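Prornus opens workshop for refurbished laboratory tables in Dravedwood

New wooden tops and a pipette tip exchange start in November

DRAVEDWOOD - Prornus, the supplier of furniture and small equipment for teaching laboratories, opens its second workshop in Dravedwood this November. The workshop will prepare wood tabletops for laboratories which want a warmer surface than gray or white, and it will also collect and refill pipette tip boxes for schools in the region.

The first product is the Stistano top. It is a glossy board in reddish and orange-brown tones, and the grain and the knots stay visible under the finish. Each top is offered in 3 lengths and carries a guarantee of 9 years. 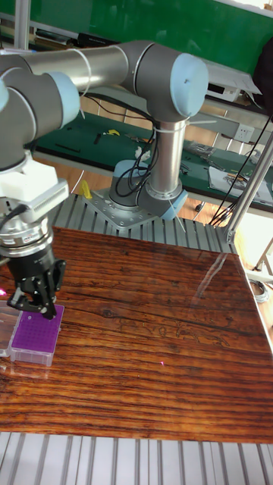 Yang asked during the preparation if a shiny top does not make small work tiring for the eyes, and would prefer a matte version for rooms with strong lamps. Prornus has taken this question seriously. A matte finish is in testing now and customers can order a sample without charge.

The tip exchange works in a simple way. Laboratories keep their empty purple racks with the clear bases, put them back in the delivery carton and send them when the carton is full. One carton takes 50 boxes. The workshop washes and sorts them, and the same laboratory receives refilled boxes with the next order.

More than 300 laboratories have already registered for the exchange. Most of them are small teaching rooms, where one table must serve for many kinds of work in one day - and where a box of tips has to stand always in the same place, near the hand.
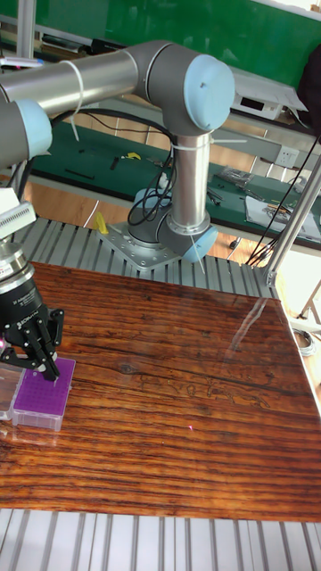
For this reason the tops are made to be changed without new furniture. The board lies between the aluminum profiles of an existing bench, and two persons can replace it in a morning. Old boards can be returned to the workshop for sanding and a new finish.

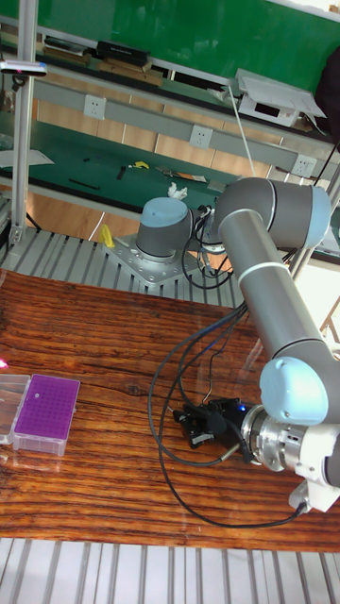

Wooden table with a purple pipette tip box and a robot arm

Orders for the Stistano top and registration for the tip exchange are open now. Visitors are welcome at the Dravedwood workshop from 9 in the morning, and samples of the wood finishes can be taken home.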